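Visit report: Stornotier open day, Naltberg site
04/07/2023

Stornotier makes plastic kitchenware and tableware for the catering trade and, since the purchase of the Meléndez range, for the household market as well. The Naltberg works holds an open day each June. I attended for the second time, mainly to look at the household lines, which were not yet running on my previous visit.

Access is by the Jullach road. The signposted car park was full by mid-morning and visitors were sent on to the lorry yard, a walk of 294 metres from reception according to the sign. Safety shoes were not required, but closed shoes were, and two people in my group were turned back at the door to the moulding hall. This could have gone on the invitation.

The tour starts at the raw material store. Pellets arrive in octagonal cardboard bins and are drawn by vacuum to the dryers. Colour is added at the machine as a concentrate, dosed by weight. The guide explained that pale shades are harder to hold than strong ones: a small dosing error in a dark blue will pass unseen, while the same error in a pale green shows as soon as two parts are stacked. Each batch is checked against a reference plaque under a daylight lamp, and the plaques themselves are replaced every 4 months.

The moulding hall has 10 presses in two rows. Seven were running. Noise was moderate and conversation was possible without shouting, an improvement on last year. The colander tool is on the third press on the left. It is the most complicated tool on the site, as each hole in the base is formed by a separate steel pin. Worn pins leave a thin skin of plastic across the hole, which has to be picked up at inspection. The tool is taken out and cleaned after every long run, and a spare set of pins is kept beside the press in a labelled tray.

Cycle times were displayed on boards at each press but the boards on the colander and mug lines were switched off. I asked for the figures and was told they would be sent. They have not arrived.

After the hall we were taken upstairs to the sample room, where finished ware is laid out on white tables.
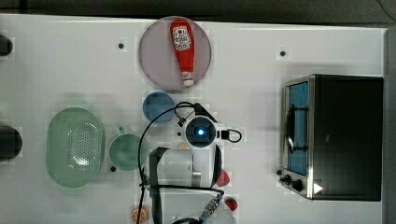
Colour matching across a range was the part of the visit that interested me most. A household buyer will put pieces from several tools side by side, and any drift between them is obvious in a way it never is in a canteen. On the table I looked at, the green mug and the oval colander next to it were close enough in shade to pass as one set. The round plate is in a different family altogether, a pale pink leaning to lavender, with only a slight rise at the rim. With a ketchup bottle lying across it the plate is easier to judge for size: the bottle runs nearly from one edge to the other. The small dish is a greyed blue and sits well with either colour.

On shape I have fewer remarks. The colander has a wide flat rim, which gives a good grip when lifting it full, although it takes up room in a cupboard. The holes are small and set close together in the middle of the base. I would expect rice to stay in. Whether the outer part of the base drains fully without tipping is a question I put to the guide, who thought a slight tilt was needed. The mug handle is short. A large hand will probably get two fingers through it.

Handling the ware was allowed on one table only. Edges were clean and I found no flash on any of the pieces I picked up. The mark left by the injection point was visible on the underside of the plates, though flat enough that they did not rock.

The test laboratory is next door to the sample room. Plates are put through a commercial dishwasher for 786 cycles, with gloss and colour readings taken at intervals. A shelf by the window holds retired samples, and the older greens had yellowed noticeably. The drop test rig was out of use. Stacking tests are done by hand with weights on the top plate, and the load is left overnight.

Packing was the last stop. Household pieces go into printed sleeves and then into plain cartons. Plates have a paper sheet between each one. The sleeves for the mugs were being folded by hand at a bench at the end of the line, and the work took about twice as many people as I would have expected for the output.

The factory shop was open until three. Seconds were sold by weight, mostly mugs and bowls, with no colanders left by the time our group came down. Coffee was served in the canteen. Applications for next year's visit go through the Naltberg reception desk, and groups of more than six are asked to book separately.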